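Section 4. Moving Your Save to a New Phone or Tablet

Use this section if you already play Karstead on one device and want to carry on with the same hero on another. It covers Android and iOS. If you are starting a new game, go back to Section 3.

Before you start

You need both devices, a Wi-Fi connection, and the email address you used for your Grastano account. Guest profiles can't be moved. If your title screen shows "Guest" in the top corner, link the profile first under Settings > Account > Link.

Both devices must run the same version of the game. The version number is at the bottom of the title screen. Transfers from versions released before July are not supported, so update the old device even if you plan to wipe it afterward.

Caution: Do not delete the game from the old device until you have finished every step below. Deleting the app also deletes any progress that has not been uploaded.

4.1 Upload the save from the old device

1. Open the game and load your hero.
2. Go to any inn and rest. You can't upload from inside a dungeon or during a boat crossing.
3. Open Settings > Account > Cloud Save.
4. Tap Upload Now and leave the screen on until the bar is full.
5. Tap Create Code. Write the code down exactly as shown, including capital letters.

Note: A code can be used once. If you close the screen before writing it down, tap Create Code again. The earlier code stops working.

4.2 Download the save to the new device

1. Install the game from the app store and open it.
2. Let the first data download finish. It includes the Zidell region map and the voice files for your language.
3. On the title screen, tap Menu > Restore. Do not tap New Game.
4. Sign in with your Grastano account.
5. Enter the code and tap Confirm.
6. Check the hero name, level, and last inn shown on the preview. If they match, tap Accept.

The game restarts by itself. The first load takes longer than usual.

Caution: Accept replaces any save already on the new device. There is no undo.

4.3 Set the controls again

Graphics and control settings belong to the device and are not part of the save. Buttons you moved on the old screen go back to their default places.

1. Open Settings > Controls > Layout.
2. Choose Compact for phones or Wide for tablets.
3. Drag the attack and dodge buttons to where your thumbs rest.
4. Tap Save Layout. 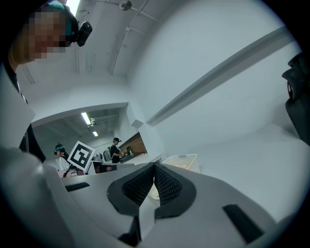 Bluetooth controllers must be paired again in the device's own settings before the game can find them. If the camera stick feels too fast, lower Camera Speed to 3 or 4 and try it in the Magalhães training yard, where enemies do no damage.

4.4 If something goes wrong

"Code not recognized": Check for a zero typed as the letter O. If the code still fails, create a new one.

"Save is newer than this version": Update the new device and enter the code again.

Purchased outfits are missing: Open Shop > Restore Purchases. Outfits carry over between Android and iOS. Unspent paid gems do not, so spend them before you change systems.

Friends list is empty: The list fills in after your first visit to a town.

After 3 failed codes the Restore screen locks for the rest of the day. Your save is not affected.

Section revised October 9, 2023. Text by Aurora Bettencourt, checked on both systems by Clive Pickering.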